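Mantel de cuadrícula Lareo

Tela blanca con cuadrícula negra estampada para mesas de comedor, cocina y trabajo. Se vende en tres medidas cerradas y también por metro, con o sin dobladillo.

Referencia: LAR-236
Composición: 100 % algodón, tejido plano
Color: blanco, líneas negras
Acabado: sin resina ni plastificado
Lavado: máquina, hasta 40 grados
Disponibilidad: en almacén, salvo la medida redonda (bajo pedido)

Descripción

El modelo Lareo es un mantel de algodón sin recubrimiento, pensado para uso diario. La cuadrícula se estampa por una sola cara; el revés queda blanco, con el dibujo ligeramente transparentado. Tiene el peso de una sábana gruesa y se puede doblar en un cajón sin que ocupe demasiado.

El dibujo es de Brenda Domínguez, que lo hizo en un principio para los individuales de la serie Candstead. Los individuales siguen en catálogo y combinan con el mantel, aunque la línea es algo más fina y, puestos encima, las dos cuadrículas no coinciden. Quien quiera que coincidan puede pedir individuales cortados de la misma pieza que el mantel, con un plazo de entrega mayor.

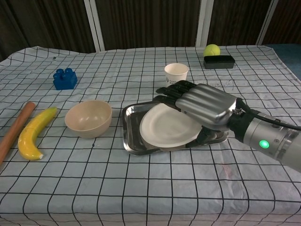 La caída de la tela depende mucho de si se ha planchado o no. El algodón sale de la caja con las marcas del doblado y conviene lavarlo una vez antes de usarlo. Sin planchar conserva pliegues suaves, sobre todo hacia los bordes, donde empieza a colgar de la mesa, y las líneas negras los hacen más visibles que en un mantel liso. Para una mesa de diario suele bastar con estirarlo a mano. Sobre el blanco y negro destacan bien las piezas de color: un plátano amarillo se ve enseguida, mientras que un plato blanco se recorta mejor si va dentro de una bandeja de acero. Los cuencos en beige mate quedan en un punto intermedio.

Medidas

Pequeño: 90 x 90 cm. Para mesas auxiliares o de cocina estrechas.
Mediano: 140 x 180 cm. Para cuatro personas.
Grande: 140 x 236 cm. Para seis personas, con poca caída en los extremos.
Redondo: 160 cm de diámetro, bajo pedido.
Por metro: ancho de 140 cm, corte mínimo de un metro.

Las medidas corresponden a la tela antes del primer lavado. El encogimiento es de unos 4 cm en el largo del modelo grande y menor en los demás. No se admiten devoluciones de tela cortada por metro.

Cuidado

Lavar con ropa blanca o clara, del revés. No usar lejía, que vuelve parda la línea negra. La secadora se puede usar en programa suave, pero deja más arrugas que el tendedero. Planchar a temperatura media, también del revés y con la tela algo húmeda. Las manchas de aceite deben tratarse el mismo día con jabón neutro.

Al no llevar plastificado, el mantel no impide que los líquidos lleguen a la mesa. En muebles de madera sin barnizar recomendamos el bajomantel Grindarwood, que se vende aparte en las mismas medidas y se recorta con tijera.

Pedidos y entrega

Los pedidos recibidos antes de las 12 h salen el mismo día laborable. Los cortes por metro se preparan una vez por semana y salen el jueves. Para hostelería, centros de formación y compras de más de 40 unidades, consultar precio y plazos con Ulises Mansilla, del departamento comercial. El dobladillo a medida se cobra por metro lineal y añade varios días a la entrega.

Productos relacionados

Individuales Candstead, juego de 4
Bajomantel Grindarwood
Servilletas Lareo, blanco liso
Camino de mesa Lareo, 40 cm de ancho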